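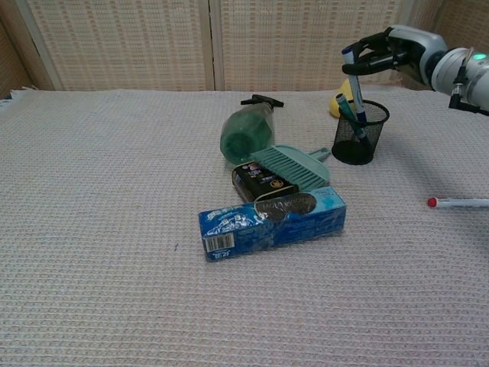
Storkeck is a small town with one large employer, and the employer makes table linen. The Zinetti weaving mill has stood beside the river there for longer than most of the houses, and once a year it opens its doors to anyone who signs up. I had wanted to go for a few years and always missed the sign-up. This time I put a note in my calendar in February and got a place on the morning tour.

The bus from the station takes 16 minutes and stops at the bottom of Mill Lane. From there you walk up past the dye house, which closed long ago and is now apartments. Signs were out at the gate. We gave our names at a folding table, got a sticker and a pair of foam earplugs, and waited in the yard until the group was complete. There was coffee in the gatehouse. It was cold enough that most people went in for it.

The tour starts in the yarn store. Almost everything Zinetti weaves is cotton, with some linen and a small amount of a cotton and linen blend. The yarn comes in on cones, and the cones are stacked by thickness and by lot number. Our guide, who had worked in the warping room before moving to the office, spent a good while on lot numbers. Two lots of the same white can look identical on the shelf and then show up as a stripe across a finished cloth, so a single order is never split between lots if they can help it. When it does happen, the cloth goes to the seconds shop.

Warping was the part I knew least about. The lengthwise threads have to be wound onto a beam, side by side and all at the same tension, before any weaving can start. The beam we saw was being filled from a creel holding 435 cones, each with its own thread running through a small eye to the front. If one thread breaks, the whole thing stops and someone walks along the creel to find it. A full beam is moved on a trolley, slowly, by two people.

The weaving shed is next, through two sets of doors. Put the earplugs in before the first set. There are 34 looms in the shed and most of them were running. You can't hear a guide in there, so all the talking is done before and after, and inside you follow a yellow line on the floor. The older looms are at the near end. The newer ones, at the far end, are faster and take up less room. The floor shakes under both.

Each weave gets its own group of looms. Plain weave is near the door, then twill, then the textured weaves. The waffle cloth was the one I had come to see. I have used waffle towels all my life and never thought about how the squares got there. The explanation came afterward in the corridor, with a sample and a magnifying glass. Some threads pass over several others before going under again, and these long passes are called floats. The floats build up into ridges, the ridges cross each other, and the part in the middle sinks. On the loom the cloth is nearly flat. It is only when it is washed and dried that it pulls in and the squares get deep. A waffle cloth has to be woven a good deal wider than its finished size for this reason, and working out how much wider is still done with test pieces for every new yarn.

We were given two test pieces to handle, one straight off the loom and one after finishing. They had started at the same size. The finished one was noticeably smaller and much thicker. Someone asked whether it would keep on shrinking at home. The answer was a little, in the first two or three washes, and then no more. Hot drying makes it worse. Ironing waffle cloth is a waste of time, according to the guide, and flattens it until the next wash anyway.

After weaving comes inspection. The cloth is pulled over a sloping lit table and a person looks at it as it goes by. Small faults are mended on the spot with a needle. Larger ones get a colored thread tied in the edge, and the cutters work around them later. The two people inspecting that day kept going while we stood behind them, and I felt we were in the way.

Cutting and hemming are done upstairs, under the roof windows. Tablecloths are hemmed on all four sides with the corners folded by hand. The largest standard cloth is made for a table that seats twelve. Restaurants order most of the plain white, and the textured cloths mainly go to stores and small hotels. The sewing room has a radio on and was the most cheerful part of the building.

The last stop was a small display room that belongs to the mill but is partly run by the local history group from Plivach, across the river. It has pattern books, an old hand loom with a half-finished piece on it, and wage ledgers from the time when the mill had 140 looms and its own school. The ledgers are behind glass, open to one page. I would have liked to see more of them. There is also a wall about Luik, the company that built many of the early looms, with a few nameplates and a cutaway drawing. The captions on that wall are in very small type.

The seconds shop is open after each tour. Prices are about half of the regular ones and the faults are marked with a safety pin so you can decide if you mind. I bought a white waffle cloth with a pulled thread near one corner, and four napkins that didn't match. Bring a bag. They had run out by the time we got there.

A few practical points. The full tour takes two hours and there is nowhere to sit until the display room. The stairs to the sewing room are steep, though there is a freight elevator if you ask at the gate. Children under eight are not allowed in the weaving shed. Taking photos is fine in the yard, the corridor and the display room – not in the shed or the warping room. The canteen is closed on open days, but the bakery at the bottom of Mill Lane does soup and rolls until two.

Sign-up for the next open day is by mail or at the seconds shop counter. The afternoon tour is said to be the quieter one.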